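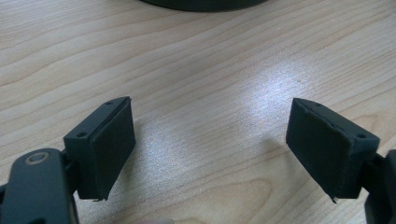 Foam pads, wood table, ready for the next grab.

Want to teach a robot hand how to tidy a table? I'm looking for people to come do it with me at Westthorpe this February!

I run the recording sessions for Wotis, a project where we collect lots and lots of short examples of everyday handling (picking up a cup, moving a bowl over, folding a dish towel) so a learning system can work out how to do the same. You hold the gripper in your own hand, squeeze to close the fingers, and do the job as you'd normally do it. The camera on the tool records the whole thing. We have 1528 good clips so far and I'd love a lot more, especially from people who don't move the way I do. I've done so many of these myself that the system is basically learning my bad habits.

You don't need any tech background. If you can set a table, you can do this. Left-handers, please, please write to me, I'm very short on you! You do need to be 18 or over and okay with standing for a good part of the session, though there's a stool and you can use it whenever you like.

A session lasts three hours with two breaks, and I'm asking everyone to sign up for two sessions. You get paid for both, breaks included, and I'll send the rate with the sign-up sheet so you can look it over before saying yes. The first bit is practice and none of it gets kept, so go ahead and drop things.

Your hands may show up in the clips now and then. Your face won't be recorded on purpose, but if it slips in, tell me and I'll delete the clip. Plain sleeves are best, and leave the jangly bracelets at home.

We're in the Engate building, second floor, the door marked Salameh. Street parking is free after 5 p.m.

To apply, send me a few lines with your name, which hand you use and which evenings suit you. I answer mail on Friday, so give me until then.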